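Subject: Re: [Zellham-floor] What changes for us when the arms come

On Wednesday a colleague from the night shift wrote:
> I read that Workach wants the two-arm robot in the fitting
> room before December. What will be left for us to do? I have
> 8 years in this job and I don't want to only watch a screen.

Dear all,

I try to answer, because I sit with the simulation every day now. Before the robot gets real parts, it must practice with us in the computer. We call the program Jasia. 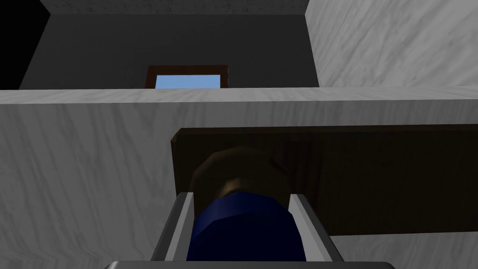 Jasia, view from the gripper: blue and brown part held at the dark board.

Last month we ran 3780 attempts. I looked through 738 of them by hand and wrote a comment to each one. This is new work for me, and I must say it is tiring for the eyes – but my wrists feel better than after a shift of fitting.
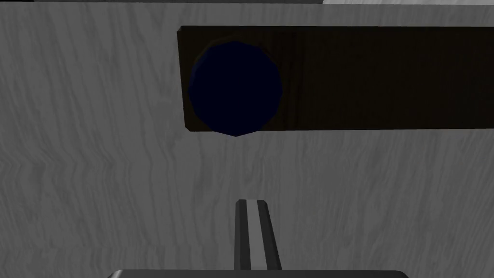
The comments are where your experience is needed. The engineers at Nic Aodha know motors very well, but they did not know how a fitter feels that a part sits crooked. I had to explain this three times, with my hands.

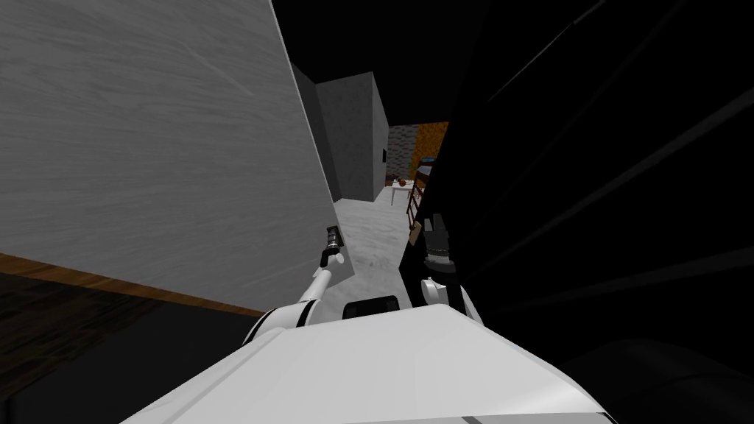
About the jobs, I asked the management directly. The answer was that no one leaves, and that each fitter gets 200 paid hours for training. I want to see this on paper. I also asked for more practice in narrow places. In Jasia the robot has one arm up at the gray wall and the other against a big dark object, very close to its body, and in our fitting room we also work with little space on both sides.

If you want to try the comments yourself, come to me before the late shift starts.

With kind regards,
your colleague from fitting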